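Does anyone need to wash a blanket before storing it?

Jul 8, 2025

Every spring the advice comes around again: wash all your winter knits, dry them flat, fold them with cedar. I did it faithfully for years and I have my doubts. In March I skipped the lot and put everything away as it was. I opened the box yesterday and found no holes and no smell, just creases.

The creases I blame on folding. The Jelari storage guide swears by thirds, then thirds again, which is fine for a thin cotton throw. With a chunky knit you get a brick that won't close under any lid I own.

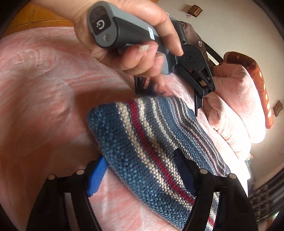
Stripes are supposed to help, by the way. Line them up and the fold comes out square, or so I keep reading. Mine never do. Knitting stretches, one side always wanders, and I can't see why a crooked fold matters in a dark closet.

Plush is another story. It sheds on whatever sits next to it, and the $41 Flanum bags did nothing about that. I'm going back to an old pillowcase, with the plush on a separate shelf. The cedar blocks can stay in the drawer. I never liked the smell anyway.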